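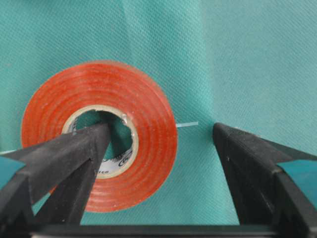
Red tape on the green cloth. Small scuffs included.

1/ We moved from Dellham to Condcombe in April and I packed almost everything myself. I want to write down what I learned about tape, because I was very ignorant before.

2/ I bought the cheap brown one first. It split along its length every time, and I spent more minutes looking for the end than closing boxes. After two evenings I gave it to my neighbour, who wanted it for parcels. I hope she forgives me.

3/ Then I went to Hernico, the shop behind the station, and asked for something better. The man gave me a red-orange one that lets the light through. I thought it was only for decoration. It held a box of cookbooks down three floors.

4/ My system became: red tape for the boxes to open first, clear tape for the rest. Kettle, bed sheets, medicines, the cat's bowls, all red. I recommend this very much. In a dark hall you see red before you can read any label.

5/ A question for people who know more. On the core of my roll I can read "ster" and beside it is a bit of a logo. I would like to buy the same again, and the shop has changed its stock. Does somebody recognise it?

6/ Some of you asked how to keep the end findable. I fold over a small corner, or I stick a matchstick under it. My father did it with a button.

7/ Also, do not leave the rolls on a windowsill. One of mine stayed there for three weeks and the side became sticky and full of cat hair. Now they lie in the sewing drawer.

8/ Eberhard, the removal firm, charged us 600 for the van and wanted 800 with packing. So I saved 200 and paid it back in tape and sore fingers. I would still do it the same way.

9/ Two boxes are not opened yet. Both have clear tape, so it can wait.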